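03/05/2025

# Shared laundry hours in small buildings: observations after two years

Readers of this blog will be aware that my previous entries dealt mostly with heating costs and the wording of house rules. The present entry concerns laundry, and in particular the question of when residents of a small apartment building may reasonably run a washer or dryer. It is a modest subject. It has nevertheless produced more written correspondence in our building than the roof repair did.

Our building on Rothe Street has 40 apartments on five floors. When it was converted, the architects placed a laundry room on the ground floor and provided hookups in the larger apartments only. The result is that part of the building washes at home and part of it washes downstairs, and the two groups have different complaints. Those who wash at home are asked to keep the noise down. Those who wash downstairs would like to find a machine free before they leave for work.

## The original rule

The first house rules allowed laundry between 8 a.m. and 8 p.m. and said nothing further. The rule was copied, as far as I can establish, from another property managed by the same firm, Haretti Property Services. It did not say whether a load had to be started or finished by 8 p.m. It did not mention dryers at all, an omission that some residents read as permission and others as a ban.

Joscha Diekmann, who lives on the third floor and had the patience to read the full set of rules, raised the matter in writing in our first June under the new management. His letter ran to four pages. It proposed that the closing hour apply to the end of the spin cycle, on the grounds that the spin cycle is the part the neighbors hear. Haretti replied that the rule was clear as written. The rule was then rewritten.

## What was tried

The first revision introduced a paper sign-up sheet for the shared room, with slots of two hours each. The sheet was well used for several weeks. After that, the same names appeared in the early evening slots, and a number of residents stopped writing anything down and simply went to look. Slots were also booked and left idle, and there was no agreed point at which an unused slot became available to others.

The second revision replaced the sheet with an online calendar from a company called Skukano. The calendar released an unclaimed slot after fifteen minutes, and this single feature removed a large share of the complaints. It did not suit everyone. Two of our older residents do not use a smartphone and were given a telephone number to call, which was answered during office hours only. I continue to regard this as a weakness of the arrangement - bookings for the evening should be possible in the evening.

During the first year with the calendar, 282 slots were booked and then released unused. I had expected a smaller figure. Most of the released slots fell on weekend mornings, when people appear to plan more washing than they do.

## Noise inside the apartments

The matter of private machines is more difficult, as there is no calendar for them and no wish to have one. A stacked washer and dryer takes up little floor space and is popular for that reason, but it is usually placed in a hallway or a former closet, and such closets often share a wall with a neighbor's bedroom. Sound travels through that wall and also through the floor.

The measures which have helped in our building are ordinary ones. The machine should be level, and the feet should be checked again a few weeks after installation. Towels and bed linen should be mixed with smaller items so that the load spreads evenly in the drum. A lower spin speed in the evening lengthens the drying time somewhat and is appreciated next door. Rubber mats were purchased by several households, with mixed results. On a hard floor they are worth trying. On an older floor with some give in it, the mat may allow the machine to rock more than before, and one household removed theirs within the month.

I would add that door noise receives too little attention. A dryer door pushed shut with a knee at 7 a.m. is louder in the next apartment than the drum itself. Residents who complained of a neighbor's machine were, in more than one instance, describing the door.
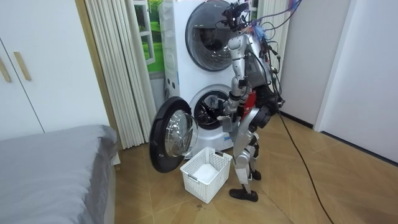
## The current wording

The house rules now contain the following paragraph, which I reproduce for those readers who have asked for it:

> Washers and dryers may be used between 7 a.m. and 9 p.m. All cycles must be finished by the closing hour. On Sundays and public holidays, use begins at 9 a.m. Residents are asked to remove laundry from shared machines within fifteen minutes of the end of the cycle. Laundry left longer may be placed in the basket provided.

The last sentence was the most disputed. Several residents objected to having their clothes handled by others, and this is an understandable objection. The alternative was to leave a finished load in the machine for as long as its owner chose. The compromise was to supply clean baskets, labeled by machine, and to ask that the contents be moved without sorting or folding. One well-meaning resident had been folding.

## Points still open

Two matters have not been settled. The first is the cost of electricity in the shared room, which is currently divided equally among all apartments, including those with their own machines. A prepaid card system has been suggested, and Jorkulero has supplied a quotation for one. The installation fee is considerable for a building of our size, and I am not persuaded that the sums involved justify it. A small flat charge per booking would be simpler to administer.

The second is drying racks on the landings. The fire regulations in our town leave little room for interpretation, and the racks should be removed. They return each winter all the same. The courtyard line is free in the warmer months, and Haretti has been asked whether the old bicycle room could be fitted with a fan and opened for drying from the fall onward. A reply is expected before the next owners' meeting, and I will report on it in a later entry.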